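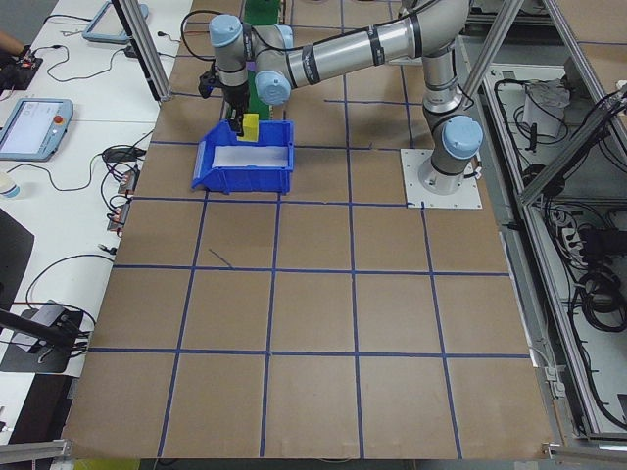
Why put foam in the bottom of the blue bin? To raise the floor and keep the little blocks from sliding down to the front lip, where they're a pain to pick out again.

25 October 2018
Posted by: bench notes, Storau workshop

OK, so the table layout! I keep redrawing this on scraps and losing the scraps, so it's going in the notebook. Blue tape grid over the brown covering, green belt, blue bin with the sloped front. I wanted the squares so I can write down where a thing goes and find the same spot again next week (the old pencil marks were hopeless - they rubbed off on my sleeves).

The tape isn't perfectly straight and I've decided to live with it. If you want to redo a line, peel slowly and pull low, or the paper comes up with it. I've done that 2 times now and swore both times.

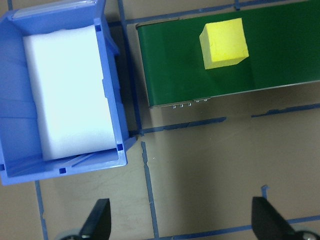
Bin and belt, yellow cube on the belt, white foam in the bin.

I cut the foam slab with the long knife from the Pruton drawer. It doesn't quite reach the front wall of the bin and I like it that way, it gives you a spot to get your fingertips under when you want to lift it out. Next one I'd cut a touch wider. The Brustex offcuts are on the shelf by the sink, box 161, help yourself but put the lid back on please.

Cubes: the purple ones mark up easily, so wipe your hands first (I'm looking at myself here). Wipe the belt too, along the rails especially, that's where the crumbs of foam collect.
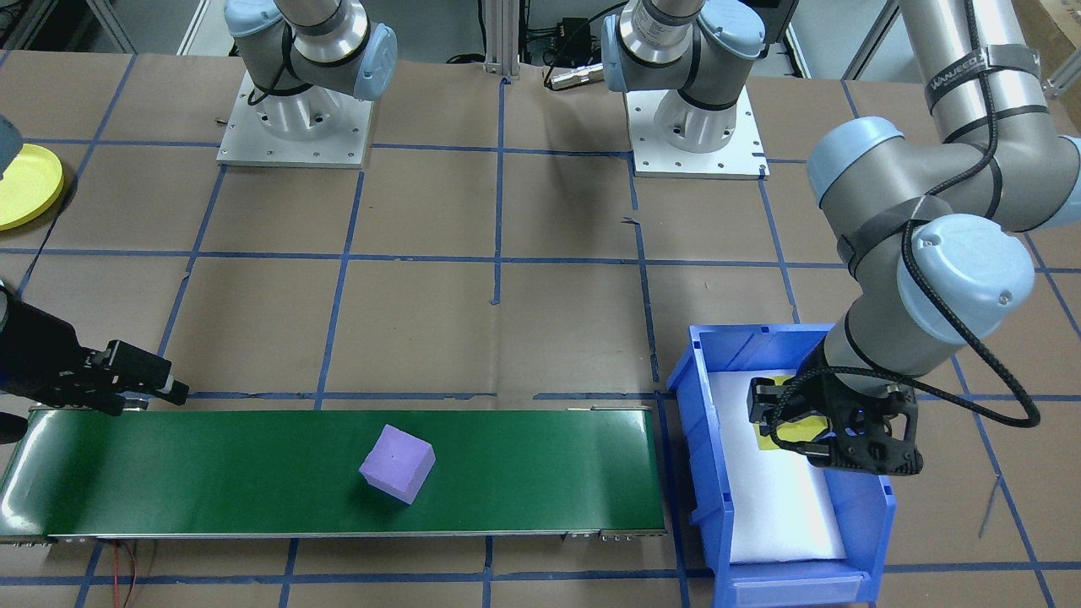 Purple cube on the belt, bin at the right.

Still to do: fresh paper before January, more blue tape, and ask whether Jia has the bin in a deeper size. I'd take 6 if they do. Also find my good scissors!!

Questions, leave a note on the Storau bench | © 2018 Storau workshop | Back to top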